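Laundry cell upkeep at Rerstead

The laundry cell at our Rerstead site is a two-armed robot that works between a laundry basket and a front-loading washing machine. It came over from Nillthorpe in April and has been through one full rebuild of the hands. This page covers how we set it up and look after it.

Most of the upkeep is small. The fingers get wiped down every morning before the first load. Lint collects wherever two parts meet, and once it packs in, the grip gets weak and cloths start to slip. We use a soft brush first and a damp rag second. Compressed air is kept out of the cell because it pushes lint into the joints.

The fingertips are checked for play every 200 loads and changed at 1000. When a new set goes on, the grip is set again from zero with a dry hand towel, then with a wet one. Old tips are kept in a tray for a week in case the new ones have to come off.

Cables are the other regular job. Each one is followed by hand from end to end on Tuesday with the power off. A cable with a flat spot or a nick is replaced the same day. We keep spares from Seixas on the shelf, cut to length and tagged.

If the machine or the basket has been moved, the arms have to be taught their positions again. This takes one person 7 steps on the tablet. Run the first load after that at low speed and stay by the stop button.

Pictures
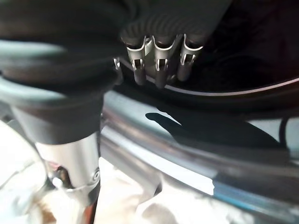
Metal clips around the dark fingertips, close to a curved metal rim. 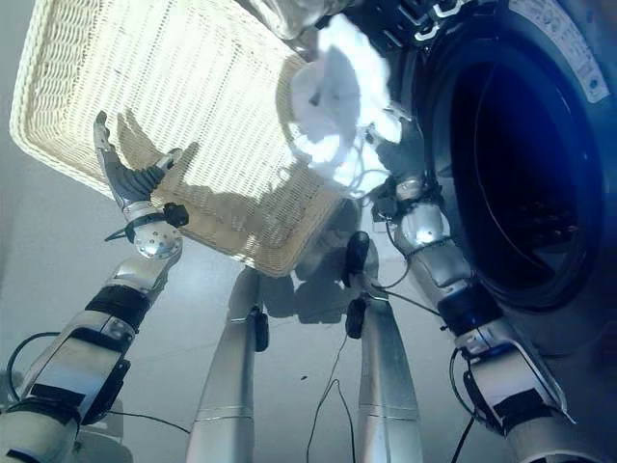
Right arm holding a white cloth between the basket and the washer, left hand open.

How often does the wrist need grease?

Every 300 hours of running time, with the light grease we get from Plivlow. Wipe off the old grease first, put on a thin coat, and turn the wrist slowly through its full travel a few times. Wipe away whatever comes out at the seams before any laundry goes back in the cell, and write the hours on the sheet inside the cabinet door.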